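Chapter 4
Water on the Move

Turn on a tap and fill a glass. How old is the water in it? The molecules have been traveling for longer than there have been people to drink them. They have been rain, river, sea ice and the breath of animals, over and over, and they will be all of those things again!

This chapter follows water through its whole journey, and it's a wonderful one. We start underground, because that is where the surprises are. Rain that falls on the hills above the town of Gauthier soaks through soil and cracked limestone until it reaches the Erkenari aquifer, and there it slows to a crawl. In places it moves only 20 meters in a year. At that speed, water needs 100 years to travel 2,000 meters.
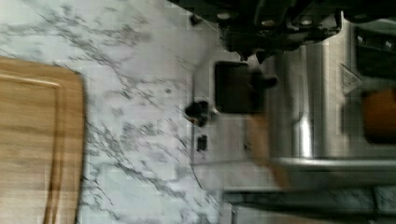

Department of Earth Science, Gonden College

Limestone has a close relative you may have met indoors. Marble starts out as limestone and is changed by heat and pressure deep in the crust, and the dark veins that run through many pale slabs are often traces of other minerals mixed in with the original rock. Keep that in mind when we get to Section 4.3, where dissolved minerals turn up again, this time in drinking water.

Before you read on, try the warm-up that Colleen Lapointe uses with her own classes. Set a clean saucer of tap water on a sunny windowsill in April, or any dry month, and leave it until the water is gone. Look closely at what stays behind (a hand lens helps a lot). Then repeat with rainwater and compare the two saucers.

Key terms: aquifer, infiltration, permeability, recharge, water table

4.1 Where Rain Goes

Most of the rain that lands on a forest never reaches a stream directly. Some of it clings to leaves and evaporates, and some is taken up by roots.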